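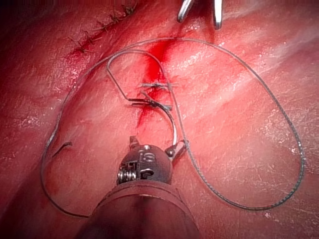

*Interrupted stitches, upper left. Curved needle still on the thread.*

Home | Files | Notes | Changes | Contact

November
By the Flakdale suture notes desk

# Flakdale Stitches

A set of stills and short notes on closing tissue: knots, tails, needles, thread, and the large amount of thread that is always somewhere other than where you want it. If you came for cross-stitch, Hutness has a lovely folder one level up.

## What's in it

- 1,579 stills, in `stills/`
- 17 note files, one per sheet, in `notes/`
- `terms.txt`, which settles the argument over "tail" and "end" (we went with "tail")

Each still gets a row with these fields:

`knot_state`: tied, partial, none
`tails`: trimmed, long, hidden
`thread`: dark, pale, both
`blood`: none, smear, pool
`glare`: 0 to 4

Moist tissue shines, so a glare of 0 is mostly a theoretical value. Please stop emailing about it.

## Labeling

A knot is "tied" only if you can see it sitting on the wound. A dark bar across the incision with no visible knot is "partial", however confident you feel. Where blood covers the line, label what shows and leave the rest blank. Marciniak sheets used "unknown" for this, and we are still finding them.

Loops are not scored for elegance. There was a column for it once.

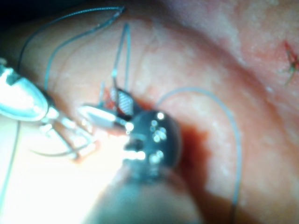 **Category: mesh / pad**

Use this for any still with a mesh pad in view, even when the sutures are the more interesting part. The pad here is small, rectangular and light grey and white, with a fine checkered grid, and the thread is pale blue-grey, so `thread` is "pale". Reddened tissue next to a pad goes in `remarks`. It does not count as `blood` unless you can see blood.

## Known problems

- 2 note files have the same name in different capitals. Windows users get one of them.
- The Jumex export drops the `remarks` column without comment.
- Spelling of "grey" varies. We have made our peace.

## Changes

Fixes are merged on Sunday, if they come with the row number.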